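Wollgate Residence Services
Maintenance and Furnishings Requests

Ticket 844
Location: Common room, Tallgate wing
Category: Furniture, table surface
Reported by: Rungnapa Sukprasert
Assigned to: Jarmo Koskela
Status: Monitoring

Original report

The large table in the common room has a sticky patch toward one end. Papers left on it overnight lift with a slight pull, and one resident's crossword lost a corner. The table was last treated in April with Clurnora surface oil. Please advise whether it may remain in use.

Response 1 — J. Koskela

Thank you for your report. Clurnora oil can stay tacky where it has been applied too thickly. Please keep hot drinks and paper off the affected end until it has been inspected. The remainder of the table may be used as normal. Kindly confirm whether any other cleaning product has been used on it since April.

Response 2 — R. Sukprasert

Evening staff have been using Thaweesak citrus spray after supper. I have asked them to stop and to use a damp cloth only. A photograph of the table top is attached. The items on it are a puzzle cube, a small white box with red trim and a flat white plastic piece with rounded ends. I would be grateful to know whether they should be moved before you attend. 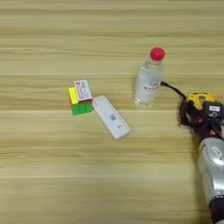 Inspection notes — J. Koskela

Attended at 10:40 a.m. Table top cleared and the small items placed on the windowsill shelf. Residue confirmed over an area 200 mm wide at the end nearest the door. The residue softened under a cloth dampened with warm water and a little dish soap, and most of it came away. No damage to the wood was found beneath it.

The likely cause is spray building up over excess oil. The area was dried and left uncovered. Cost of materials charged to work order 187.

Instructions to staff

Wipe the table along the grain with a damp cloth, then dry it. Citrus spray is not to be used on any oiled furniture in the wing — the bottle has been returned to cupboard 61. Placemats may go back on the table from tomorrow morning.

Follow-up — R. Sukprasert

Paper left at the door end overnight came up cleanly. There is still a dull mark near the corner, visible when the lamps are on. Please advise whether a further coat of oil is required.

Reply — J. Koskela

No further oil at present. I will look at the mark when I am next in the wing for the curtain rail.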